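Moving the mail archive off Zundonora

I have kept my own email since I was a student, and until December all of it lived on a hosted account with Zundonora. The service was fine for years. Then the storage tier I was on was withdrawn, the replacement cost more than I wanted to pay, and the web search stopped returning anything older than a few months. I decided to move the archive home and keep only current mail on a server.

The first job was getting the messages out. Zundonora offers an export button which produces one large mbox file per folder. I tried it twice. Both times the sent folder came out short, and the log gave no errors. I gave up on the button and pulled everything over IMAP with a sync tool, one folder at a time, overnight. The server drops the connection after 300 seconds of inactivity, so I set the keepalive to well under that and had no further trouble.

I store the result as Maildir. One message per file is wasteful on disk but it makes backups simple: a changed message is a changed file, and the backup program only copies what is new. With mbox, a single new message means the whole folder is copied again.
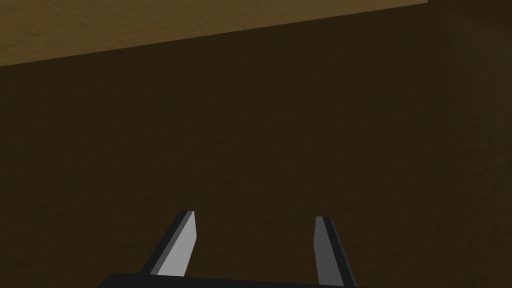

Character sets took most of the second weekend. Older messages declare one encoding in the header and use another in the body. The worst were from a mailing list for a Polish synthesiser called the Żak, where the first letter of the subject line had been mangled in every way I know of and one I did not. I ended up with 102 messages that no automatic rule would fix. I corrected those by hand in a text editor, keeping the originals in a separate folder in case I had guessed wrong.

For search I tried Trarine first. It indexes quickly, but it treats attachments as opaque, and half of what I look for is in a PDF somebody sent me. Hodudon is slower to build and the configuration file is unpleasant — the indentation matters and the error messages do not tell you so — but it reads attachments and copes with accented letters in either form. I raised its cache limit to 2000 entries and left the rest alone.

Duplicates can be removed by Message-ID, with one caution. Some old clients wrote no Message-ID at all, and a careless script will treat all of those as the same message and keep one. Hash the body and the date together for those.

The index now rebuilds at 8 every Monday morning. I have not yet closed the Zundonora account. The calendar is still on it, and the export for that has its own problems with repeating events, which I will write up when I have a version that keeps the time zones intact.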